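Teardown night at the robot club

August 19, 2023

I help out with a robot club that meets in the back half of a print shop in Hereldale. We have 16 members on the list, and on a normal evening maybe half of them show up. Most are in high school, a few are at the community college, and then there are two or three adults like me who came to drop somebody off and stayed.

Our big event is the Poulain, a regional contest that runs in October. Every team gets a two-arm setup and has to get through a list of bench jobs in 70 minutes. The list comes out early in the summer, but it is vague on purpose. This year it has sorting, wiping, handing a part from one arm to the other, and something called "open and service a household device." The last one is worth the most points, and it is the one we had been putting off.

The club has been on the same cell since last year. The members built it out of aluminum extrusion, with two arms bolted along the front rail. They also picked the wallpaper, which is gray grass and bamboo leaves, and the floor with the red marble pattern. I would have gone with plain white. They voted, and I lost.

The pattern has caused us some trouble. A white part on a dark red floor is easy to find, but the white veins in the marble are not that different from a thin white part seen from above. We spent two meetings in June on that alone. One of the younger members, who had never written any vision code before the spring, fixed most of it by throwing out anything that ran all the way to the edge of the floor. It is a crude rule and it works well enough. 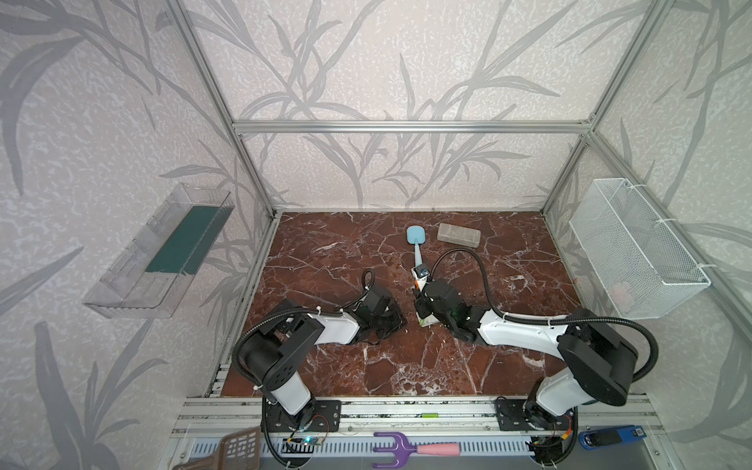
The other thing we changed over the summer was how we teach the arms. Last year everything was scripted. Somebody measured a position, typed it in, ran it, swore, and measured again. This year we record a person driving the arms by hand and then train on the recordings. It takes a lot of recordings. As of this week we have 67 good ones for the service job, and a folder of bad ones that we have agreed to keep but not look at.

Ertuğrul Çınar runs the recording sessions. He is in his second year at the college and is the only one of us who reads the motor manuals all the way through. His rule is that a person drives for a short stretch and then gives up the chair, whether things are going well or not. People complained at first. After a week or so the complaints stopped, mostly because everyone had seen how sloppy they got when they were tired. The recordings are better for it.

He also made us write down what went wrong after every bad run, in a notebook, with a pen. I thought that was overdoing it. I have since gone back to the notebook more often than to anything on the computer. A lot of the entries just say "went in crooked." Once you have read that a dozen times you start to think about the angle of the wrist.

For practice we needed things to take apart. We asked the parents for dead electronics, nothing with a wall plug, nothing with glass. We got two boxes full. The best of the lot are the ones in white plastic that run on AA cells, which come apart into a manageable number of pieces and can be put back together again many times before the tabs give out.

The job as we practice it goes like this. One arm holds the housing. The other one takes off whatever covers the batteries, gets the cells out, and puts them down where they won't roll. Then the rest of the shell comes apart, and each piece gets set down with some space around it. The contest rules take off points for parts that end up on top of each other.

Holding the housing sounds like the easy half. It was the part that cost us the most time. Squeeze too lightly and the whole thing turns as soon as the other arm pushes on it. Squeeze too hard and the shell bends inward and pinches the batteries, so now they won't come out at all. We ended up with a grip force that we all agreed felt too weak, and then spent our effort on where to grip instead. Near the battery end is better. You have the cells behind the plastic there and it doesn't flex as much.
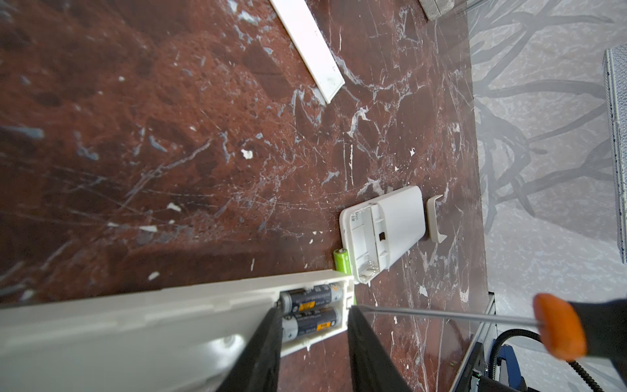 Batteries in the housing, and the green one beside it on the marble.

I should say something about the cells. People driving the arms for the first time always go for the middle of the battery and try to lift it straight up. The spring pushes back and the thing pops out sideways. What works is to press it toward the spring end a little, tip the other end up, and then lift. Everybody knows this with their own fingers. It took most of us a few evenings to do it through a pair of grippers, and I'm still not very good at it.

We talked about making a special fingertip for it, with a thin lip. The contest allows up to 2 changes of fingertip per run. Ertuğrul was against it on the grounds that changing tips takes time and can go wrong. A couple of the others printed one anyway. It was good at batteries and terrible at everything else. For now we are staying with the flat pads.

The software side is dull but I'll put it down in case another club finds this. We use a recording tool called Hatico that one of our former members wrote before he went off to school. It saves the camera views and the joint positions together and lets you trim the start and end. It does not do much else. It crashes if you unplug a camera while it is open, so don't. The training runs happen overnight on a computer in the print shop's office, with the owner's permission and a sign taped to the power button.

The wrist cameras made the biggest difference to the results. Last year we only had the view from up front, and for anything close in, the grippers hid the part just when you needed to see it. With a camera near the fingers you can see the notches and the tabs. The drawback is that whatever is very close or off to one side goes blurry, and the drivers have to learn which view to trust at which moment. Most of them look at the wide view to get there and at the wrist view to do the work. I never told anyone to do that. They all came to it by themselves.

A few weeks ago we had a visit from Skadeo, a small company two towns over that makes packing equipment. They sent an engineer for an evening. She watched for a long time without saying much and then asked why we always started from the same spot. We didn't have a good answer. It was where the arms happened to be when the cell was switched on. She suggested we move the device around between recordings, turn it, and leave other things lying nearby. We had been keeping the area very tidy, and the trained arms got lost if so much as a pen was on the floor.

So since then the place has looked like a junk drawer. There are kitchen things, garden things, and hand tools in there at one time or another. The success rate dropped for a week, which was hard on morale, and then came back up past where it had been. I had expected that to take a month.

The long pieces are what we are working on now. Once the shell is open you have strips and channels of the same white plastic, and from some angles they look the same to me as well. They also have to be gripped differently. A flat strip can be picked up by its edges anywhere along its length. A channel wants to be held low, with the open end up, or it tips in the fingers. The members are marking up the recordings with which is which, and that goes slowly. It is not a popular job. We trade snacks for it.

Putting the device back together is the last item, and I don't think we will have it by fall. We have done it with a person driving, more than once, though never quickly. Lining up two pieces of thin plastic with one arm each is a different kind of work from pulling them apart. The tabs have to go in at one end first and then hinge down, and if the second arm pushes early, the first end jumps out again. The notebook for those runs mostly says "went in crooked," with a few that say "went in crooked again."
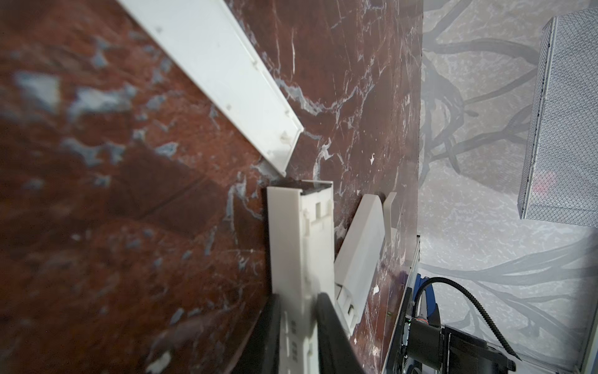

What's next

We meet twice a week through the end of summer and then go back to once a week when school starts. Before then I would like to get through three things.

First, more recordings of the battery step, with different people driving. Too many of the ones we have are from the same two drivers, and the arms have picked up their habits, including one member's way of pausing before every grasp.

Second, a full timed run from start to finish. We have only ever practiced the jobs one by one. I suspect we will lose a lot of time between them, and I'd like to find out now and not at the contest.

Third, cable management. The hoses on both arms are long enough that they swing around when the wrist turns. Ertuğrul has a plan for this with clips. I have asked him to try it on one arm first and leave the other alone until we know it holds.

If you have dead battery gadgets in a drawer, we will take them. Bring them by the print shop during open hours and say they are for the club. Please take the old batteries out first if they have leaked.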